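Call for participants: folding and storage study, Dravmont Linen Rental

Posted 26 December 2020

We are looking for people who fold cloth for a living, or did at one time, and who don't believe most of what they read about how to do it. Believers are welcome too, but we have plenty of those already.

Some background. Dravmont rents out plain colored sheets and drapes to clinics, caterers and small theaters. Last year we paid for a folding course, sold under the name Fumgate, that promised flatter stacks and fewer creases. The handout says a sheet folded the Fumgate way "opens like new." We have our doubts. Our sheets come out of the stack with fold lines in them, the same as they always did, and now and then with a knot of wrinkles off to one side that no panel fold explains.

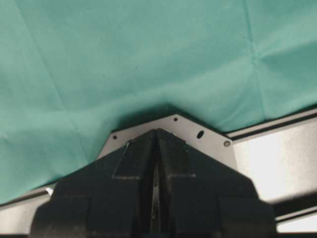
The course people tell us we are doing it wrong. Maybe so. We would like to see it done right by someone with no stake in the answer, and we are willing to pay to find out.

What you would do

You would come in for four sessions in March, each three hours long with a break. You would fold, stack, unstack and open sheets, half of them by the Fumgate steps and half in whatever way you like. Afterward you fill out a short form on what you noticed. We want plain remarks. "Looks the same to me" is a fine remark if it's true.

One session is on storage. The course makes large claims for keeping small goods in see-through plastic drawers, and says you will find anything faster. We think that depends on who filled the drawers. You will put things away, and a different participant will go looking for them. 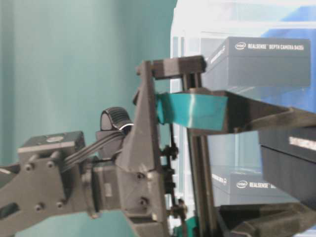
Pay is $163 per session, and $1000 in total if you finish all four and come back for the closing interview. We know this kind of notice often hides the catch at the bottom, so the catch goes in the middle: if you miss a session you are paid for the ones you attended and the $1000 total no longer applies. Parking is free. Lunch is not provided.

Who should apply

You need at least a year of regular work with flat linens — hotel, hospital, laundry, costume shop, it doesn't matter. You should be able to stand for most of an hour and lift a full stack. Anyone who has taught or sold the Fumgate course is out, and so is anyone employed by Dimitriou, our supplier. Please don't study up beforehand.

How to apply

Write to the Linen Study, Dravmont, Room 231, Rorken Building. Keep it under 600 words. Tell us where you folded, for how long, and one piece of folding advice you were given that did nothing for you. Skip the résumé. We will answer everyone, including the people we turn down, before the first session in March.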